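Clolden Kitchen Terms

A small word list of kitchen and food vocabulary, with normalised spellings, for use in search, stock labelling and recipe indexing. This file describes release 6. Earlier releases are kept in the archive folder and are no longer corrected.

Contents

terms.csv — the main list, over 3,000 rows, one term per row
groups.csv — 152 group names with their parent groups
variants.csv — spellings and regional names that map to a main term
changes.txt — changes by release
licence.txt — terms of use

All files are UTF-8 with Unix line endings. Fields are separated by commas and quoted only where the value itself contains a comma. There is one header row per file.

Fields in terms.csv

id: integer, stable between releases. A withdrawn id is never used again.
term: the preferred form, lower case, singular unless the word has no singular (scales, tongs).
group: must match a name in groups.csv.
kind: one of food, utensil, tableware, container, appliance.
note: free text, often empty.

A term has one kind only. Where a word has two common senses it gets two rows with different ids, and the sense is stated in the note. "Grater" has one row; "steamer" has two.

Sources

The first release merged two older lists: the Mellness pantry list, which covered packaged and fresh food, and the Clikska stockroom list, which covered equipment. The two disagreed on hyphens and on plurals. Clikska forms were kept for equipment and Mellness forms for everything else. Terms for South-East Asian ingredients were added later from the MacRitchie recipe index and have been checked for spelling only.

Grouping

Groups follow use in a home kitchen. Plates and bowls are under tableware whatever they are made of. Sauces sold in bottles are grouped by the sauce, and the bottle is a separate term under container. Fruit is grouped by type — stone fruit, citrus, berries — and a toy or display version takes the same term as the real one, with "replica" in the note. 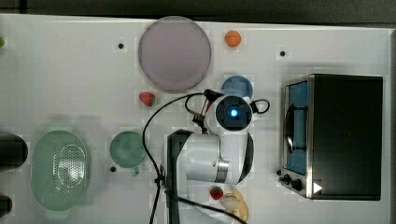
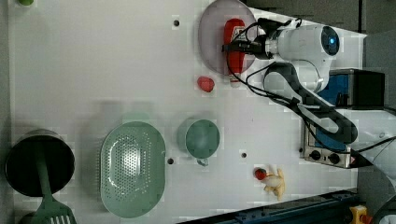

Terms on the table: plate and replica fruit (first), ketchup and squeezy bottle (second).

Known problems

Variants are thin for baking equipment. "Tin", "pan" and "tray" are used loosely in both source lists and have not been fully separated.

Some herbs appear under both fresh and dried groups with the same term. Join on id, not on term, or rows will be doubled.

The variants file contains American spellings but no attempt was made to cover brand names used as common nouns. Requests for these are closed without action.

Five groups have no terms at present. They are kept so that references from release 5 still resolve.

Loading

Read groups.csv first, then terms.csv, then variants.csv. A loader that checks references as it goes will fail in any other order. Values in the note field may begin with an equals sign; spreadsheet users should import that column as text.

Changes

Release 6 is dated 2/14/24. It fixes wrong parents in the dairy groups and moves "colander" from container to utensil. The next release is planned for September and will split the note field in two. Corrections should be sent as a patch against terms.csv, sorted by id.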